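단추

로스비타 라이너가 옷 상자를 들고 말도나도 수선실에 온 것은 2020년 3월이었다. 상자는 끈으로 두 번 묶여 있었고 끈의 매듭이 너무 단단해서 오르텐시아 두란은 결국 가위를 썼다.

"어머니가 입으셨던 건가요?"

"시어머니 될 분이요."

오르텐시아는 작업대에 깨끗한 천을 깔고 드레스를 꺼냈다. 소매가 긴 공단 드레스였다. 목선이 높고 허리 아래로는 장식이 거의 없었다. 등에 천으로 싼 단추가 목에서 엉덩이까지 한 줄로 달려 있었는데, 군데군데 이가 빠진 것처럼 비어 있었다. 남은 단추도 천이 닳아 안의 쇠가 비쳤다.

"결혼식은 언제예요?"

"6월이요. 클라컴 시청에서 하고 밥은 집에서 먹어요."

로스비타는 탈의실로 들어갔다. 한참 뒤에 나왔을 때 드레스 앞자락은 바닥에 끌렸고 어깨는 남았다. 뒤는 잠그지 못해서 손으로 모아 쥐고 있었다. 오르텐시아는 그녀를 낮은 단 위에 세우고 핀을 물었다. 어깨를 접고 겨드랑이 아래를 집었다. 밑단은 5센티미터를 줄이기로 했다.

"단추는 지퍼로 바꿀 수 있어요." 오르텐시아가 핀을 뱉고 말했다. "위에 장식 단추만 달면 겉으로는 똑같아 보이고요. 입고 벗기도 편해요. 값도 덜 들고."

"그분이 단추를 기억하실 것 같아서요."

"직접 말씀하셨어요?"

"아니요. 드레스 얘기를 안 하세요. 어느 날 상자만 현관에 놓고 가셨어요."

오르텐시아는 수첩에 치수를 적었다. 로스비타는 거울을 보지 않고 창 쪽을 보고 있었다. 길 건너 빵집이 셔터를 내리고 있었다.

트리니다드 말도나도는 안쪽 방에서 다림질을 하다가 나왔다. 그는 드레스를 뒤집어 안쪽 솔기부터 보았다. 늘 그렇게 했다. 겉을 먼저 보는 법이 없었다.

"한 번 고친 옷이네."

"어디가요?"

"허리. 여기 바늘 자국이 두 줄이잖아. 처음 만든 사람하고 고친 사람이 달라. 고친 사람은 왼손잡이야."

오르텐시아는 고개를 숙여 들여다보았다. 왼손잡이인지는 알 수 없었지만 바늘 자국은 두 줄이 맞았다.

"늘린 거예요, 줄인 거예요?"

"늘렸지. 시접이 다 나와 있잖아."

로스비타는 탈의실 커튼 앞에 서서 그 말을 들었다. 그녀는 아무것도 묻지 않고 외투를 입었다. 견적은 300유로였다. 절반을 현금으로 내고 영수증을 반으로 접어 장갑 속에 넣었다.

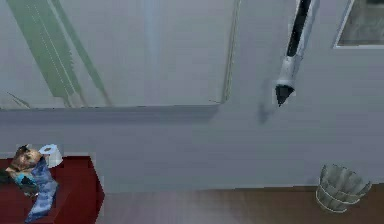 흰 로봇 팔과 회색 면에 진 그림자

그 주에 수선실은 문을 닫았다. 트리니다드는 재봉틀 두 대에 덮개를 씌웠고 오르텐시아는 드레스를 상자째 집으로 가져갔다. 부엌 식탁이 창에 붙어 있어서 낮에는 빛이 좋았다. 그녀는 식탁보를 걷고 그 위에서 일했다.

단추는 모두 92개가 필요했다. 공단은 드레스 밑단에서 잘라 낸 것을 썼다. 새 천을 사면 색이 맞지 않았다. 오래된 공단은 흰색이라고 할 수도 없고 노란색이라고 할 수도 없었다. 원형 본을 대고 연필로 표시하고 잘라서 가장자리를 홈질한 다음, 쇠 심을 넣고 실을 당겨 오므렸다. 뒷판을 눌러 끼우면 하나가 끝났다. 밑단 천이 모자라서 나머지는 안쪽 시접에서 떼어 냈다.

저녁마다 트리니다드가 전화를 했다.

"심은 뭘 써?"

"스케르쿠라 거요. 서랍에 있던 거."

"그거 뒷판이 잘 빠져. 망치로 치지 말고 실패로 눌러."

"실패로 누르고 있어요."

"고리는?"

"아직요. 원래 고리를 살릴 수 있는 데는 살리려고요."

"살리지 마. 삭은 실은 결혼식 날 끊어져."

오르텐시아는 그래도 목 쪽의 고리 몇 개를 그대로 두었다. 손톱으로 당겨 보니 튼튼했다. 트리니다드에게는 말하지 않았다.

위층에 사는 즈비그니에프 보르코프스카가 가끔 장을 대신 봐 주었다. 그는 봉지를 문 앞에 두고 계단 세 칸 위로 물러서서 기다렸다. 하루는 열린 문 사이로 식탁을 보고 물었다.

"누가 이 와중에 결혼을 해요?"

"6월이래요."

"6월이면 괜찮아지려나."

그는 감자가 무른 것밖에 없더라고 하고 올라갔다.

로스비타에게서는 연락이 없었다. 오르텐시아가 한 번 전화를 걸었지만 받지 않았다. 잔금을 생각하지 않은 것은 아니었다. 집세를 내고 나면 남는 것이 115유로였고, 수선실에서 들어올 돈은 없었다. 그래도 단추를 싸는 일은 계속했다. 손이 익으니 라디오 뉴스 한 번 듣는 동안 몇 개씩 되었다.

허리 솔기를 뜯다가 안감 사이에서 종이를 발견했다. 심지 대신 끼워 넣은 것 같은 좁고 긴 종이였다. 펴 보니 단추 가게의 포장지를 자른 것이었고, 파란 글씨로 '바르카'라고 찍혀 있었다. 뒷면에는 연필로 숫자가 적혀 있었다. 허리둘레를 쓰고, 줄을 긋고, 더 큰 숫자를 쓰고, 다시 줄을 긋고, 더 큰 숫자를 쓴 것이었다. 세 숫자 옆에 날짜는 없었다.

오르텐시아는 종이를 창턱에 올려 두고 차를 끓였다. 그리고 전화를 걸었다. 이번에는 로스비타가 받았다.

"드레스에서 종이가 나왔어요. 치수를 적은 거예요. 버릴까요, 넣어 둘까요?"

"무슨 치수요?"

"허리요. 세 번 쟀네요. 점점 늘었어요."

전화 저쪽에서 물 흐르는 소리가 나다가 멈추었다.

"안톤 형이 있었대요." 로스비타가 말했다. "남편 될 사람 이름이 안톤이에요. 형은 오래 못 살았고요. 그분은 그 얘기도 안 하세요."

"그럼 도로 넣을까요?"

"네. 있던 데에 넣어 주세요."

"허리를 줄이면 있던 데가 조금 달라져요."

"가까운 데면 돼요."

오르텐시아는 종이를 접지 않고 허리 왼쪽 안감 밑에 넣었다. 종이가 바스락거리지 않게 얇은 면을 한 겹 덧대고 가장자리를 감침질했다. 그러고 나서 그날은 더 일하지 않았다.

시청은 예식을 미루었다. 로스비타는 문자로 그 소식을 전하면서 새 날짜는 아직 모른다고 했다. 잔금은 이튿날 봉투에 담겨 우편함에 들어 있었다. 봉투의 글씨는 로스비타의 것이 아니었다. 획이 왼쪽으로 누운 크고 느린 글씨로 '두란 부인께'라고 쓰여 있었고, 안에는 돈 말고 단추가 하나 들어 있었다. 공단으로 싼 오래된 단추였다. 천이 거의 닳지 않았다.

그녀는 식탁에 앉아 그 단추를 새 단추들 옆에 놓아 보았다. 색은 맞았고 크기는 조금 작았다. 마지막 고리, 맨 아래 것에는 그 단추를 달았다. 고리가 헐거워서 실을 두 번 더 감았다.

저녁에 전화가 울렸다.

"다 했어?" 트리니다드가 물었다.

"다림질만 남았어요."

"안쪽부터 다려."

"알아요."

그녀는 수화기를 어깨에 끼운 채 다리미에 물을 부었다.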